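Apr 5, 2026 — Flavstead, front room

Cleared the big table before lunch. Plates and cups went to the sink first, then the paper trash, then whatever was left on the cloth.

The patterned cloth stays on for now. Zdenka Yordanov wants it shaken out over the back step and wiped along the shiny white band at the front, where crumbs collect. She also asked that we stop dragging it straight by the corners — the orange rim is starting to pull.

Snack wrappers are their own job. They weigh nothing and slide away when you reach for them, so take them from the middle where they are already twisted.

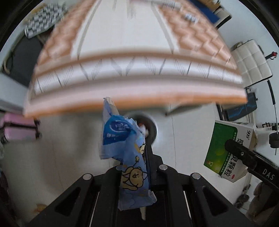
The light-blue one with the cartoon bear goes in soft plastics, same as the rest. Bag is on the hook by the door, 20 liter, half full.

Clearing time 354 seconds, not counting dishes. In March it was longer, but there was more on the table.

To do: new bags, move the hook lower.

Recent entries
Hitau shelf, second sort
Dish rack and drying mat
Funero boxes, labels
Hsueh drawer, cutlery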